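Review: Van Wijk BW-6 benchtop carton and can crusher

Posted October 18, 2024
Category: Household recycling equipment

The BW-6 is a manually operated lever press for reducing the volume of beverage containers before they go in the recycling bin. It is sold under the Van Wijk name and comes in one colour, grey. I bought mine at retail from Bandham in July and have used it daily since then. No part of this review was paid for or seen by the supplier before posting.

Construction

The body is a folded steel channel with a powder-coat finish. A single lever drives a ram plate through a toggle linkage, so the mechanical advantage rises towards the end of the stroke, where it is most needed. The pivot pins are plain steel in nylon bushes. The base has four mounting holes and a set of stick-on rubber feet for those who don't want to drill their bench. I tried the feet first. They hold on laminate for light work but creep under a full pull, and after a week I bolted the unit down with 6 mm coach bolts. The supplied wood screws are too short for a bench top of normal thickness.

The handle grip is a push-on foam sleeve. It rotates on the lever and should have been glued at the factory.

Capacity

The throat accepts aluminium cans, small PET bottles and gable-top or brick cartons up to one litre. Two-litre milk bottles do not fit in any orientation. The manual claims otherwise on one page and correctly excludes them on the next.

Cans are the easy case. A standard can goes down in one stroke to a disc the thickness of a finger. PET bottles spring back unless the cap is replaced while the lever is held down, so you need both hands and a bit of practice.

Cartons sit between the two. Paperboard with a plastic lining creases readily along its corners but keeps some stiffness at the base, where the board is folded over on itself in several layers.
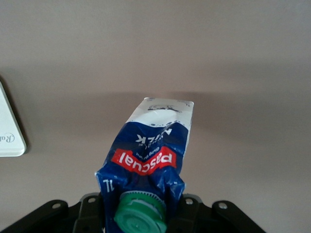 The best results came from pressing the base flat first, then turning the carton and pressing the long faces. Done in the other order, the folded base resists the ram and the carton skews sideways out of the throat. A screw cap left in place also traps air, and the carton behaves like a cushion until a seam lets go. Remove the cap, rinse, drain, then press. Check with your local council on whether the cap goes back on, as the rules differ between collection areas. In Senusdale the caps are to be left off and kept separate.

Residual liquid is the main nuisance. The drip channel at the front of the base holds very little and has no spout, so it must be wiped out by hand. After a week without wiping it smells of sour milk.

Durability

The manufacturer rates the linkage at 2,000 strokes before the bushes need replacement. I fitted a mechanical tally counter to the lever, and it read 1,739 at the time of writing. Side play at the ram plate has increased noticeably, and the return spring is weaker than it was, but neither affects the result yet. The powder coat has worn through to bare metal along the leading edge of the ram. There is light surface rust there, which comes off with a nylon scourer and a drop of oil.

Replacement bushes are sold as a pair. I have a set on hand and have not yet needed to fit them.

Comparison with the Zement press

I previously owned the wall-mounted Zement. It is a heavier unit with a longer lever and requires less effort on cans, but its throat is narrower and a one-litre carton has to be folded by hand before it will go in. It also drips directly down the wall. For a household that gets through mainly cans, the Zement remains the better machine. For a mixed load with a fair number of cartons, the BW-6 is the more practical shape. 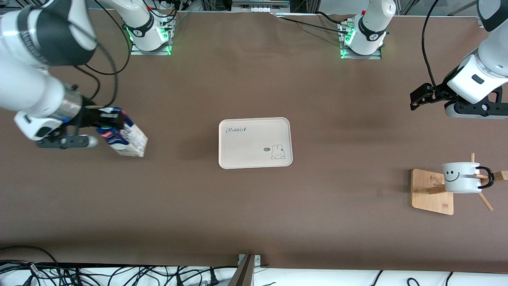

Can it crush a full-size carton without being bolted to the bench?
Only with the free hand holding the base down. The rubber feet slip once the lever passes halfway, and the front of the unit tends to lift.

Faults noted

Grip sleeve rotates. Wood screws too short. Drip channel undersized. Manual contradicts itself on maximum container size. The instruction label on the side is paper and went illegible after the second wipe-down.

Recommendation

Suitable for a household with a fixed bench near the bin and a regular supply of cartons and cans. Not suitable for renters who can't drill. Budget for longer bolts and a spare set of bushes.

Rating: 3.5 out of 5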